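4.2 Opening the case

The Clarkgate store holds office desktops handed back by two former tenants, and it is from this pile that our 50 machines were drawn. Most had spent their working lives under desks, where they were kicked, dusted round and otherwise left in peace. We wanted to know how much of a machine can be reached once the side panel is off, and how much is reached only by removing something else first.

Each tower was laid on its side with the open face up. The repair manuals, where we could find them, assume this position as well, though they also assume a clean bench and a patient reader. Parts were scored on the Salcedo scale, from 0 (lift it out) to 30 (reconsider). The scale was drawn up for washing machines and shows it in places, notably in its four questions on hoses.

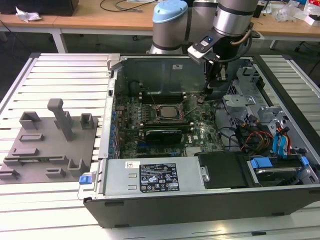 Figure 3. Desktop tower with side panel removed. The power supply lies across the front of the open case, with the drive bay at far right.

The processor in Figure 3 is exposed in its socket near the middle of the board, with the retention lever beside it. Cases in this state scored low for the processor and gave us little to argue about. Wiring was another matter. The bundle between drive cage and motherboard has no entry of its own on the scale, and after some debate we scored it as a hose.

Blue was a help. Where makers had picked out latches and drive tabs in a bright colour, our scorers agreed with one another far more readily than they did over plain metal. We make no larger claim for blue. The Plistley sample, collected in October, contained 2 towers with no coloured parts at all, and these account for most of the crossings-out on the score sheets.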